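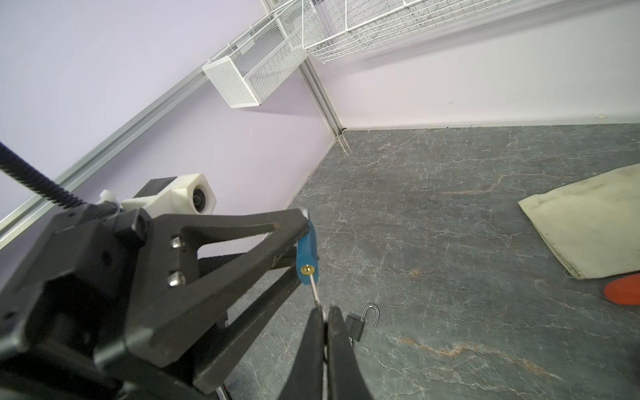 4 Filling, bleeding and first start

4.1 Before you begin

This section covers the first filling of a Femby sealed heating system after the boiler, pump group and radiators have been fitted as set out in section 3. It applies to the wall-hung and floor-standing models. For systems with a buffer tank, read section 6 first.

The work must be done with the mains switch off and the gas valve closed. Allow two hours for a house of ordinary size. The system should be filled with cold mains water. Do not fill from a softener unless the inhibitor supplier states in writing that this is permitted.

You will need:
Filling hose with double check valve
Radiator key
Flat screwdriver, medium
Bucket and old towels
Inhibitor, part no. 3267

CAUTION: The filling hose must be taken off once filling is complete. A hose left in place can allow heating water to pass back into the drinking water supply.

4.2 Filling

1. Open all radiator valves fully, including the lockshield valves. Note the number of turns on each lockshield if the system has already been balanced.

2. Check that every bleed screw and the drain cock are closed.

3. Loosen the cap of the automatic air vent on top of the pump group by one full turn. Leave it loose until step 4.3.6.

4. Pour the inhibitor in through the dosing point on the return pipe. Use one bottle for up to 11 radiators and a second bottle above that number.

5. Connect the filling hose. Open the valve on the system side first, then the valve on the mains side, a quarter turn only.

6. Watch the gauge. Stop filling when the needle reaches the lower edge of the green band.

7. Close both valves, mains side first.

Note: If the needle does not move within a few minutes, the isolating valves below the boiler are probably closed. The slot in the spindle should lie in line with the pipe.

4.3 Bleeding

1. Start with the radiator nearest the boiler on the lowest floor. Hold a towel under the bleed screw.

2. Open the screw half a turn. Air will hiss out. Close the screw as soon as water runs in a steady stream.

3. Work outwards along the same floor, then move up to the next. Towel rails are bled last, whichever floor they are on.

4. Return to the boiler and read the gauge. Top up as in 4.2 if the needle has dropped below the green band.

5. Turn the pump shaft by hand if the model has a front screw. Loosen the screw, insert the screwdriver and turn clockwise. A little water may escape.

6. Tighten the cap of the automatic air vent to finger tightness. Do not use pliers.

7. Remove the filling hose and fit the blanking caps to both valves.

CAUTION: Never remove a bleed screw completely. The thread is short and cannot be started again against the water pressure.

4.4 First start

1. Open the gas valve and switch on the mains.

2. Set the room control to its lowest setting. The display shows the software version, then the system pressure.

3. Hold the menu key until "Air purge" appears and confirm. The pump now runs in short bursts with the burner off. The programme ends by itself.

4. When the programme has ended, raise the room control until the burner lights. Let the system reach its set temperature with all radiators open.

5. Switch off, allow the system to cool and bleed every radiator once more.

6. Enter the cold pressure on the record card inside the front cover.

If the display shows code 788 during the first start, the pressure sensor has found air at the pump. Switch off, repeat 4.3 from step 1 and restart the air purge programme. If the code comes back after a second attempt, do not reset the boiler again. Contact the Brullville service desk and have the serial number ready.

Systems with El Ouafi manifold valves: open each loop singly during 4.3 and keep the others shut. The order of the loops is not important.

4.5 Changes to this section

Step 4.3.5 was reworded in June. Corrections should be sent to Latifa Younis, Technical Documents, Zillberg office.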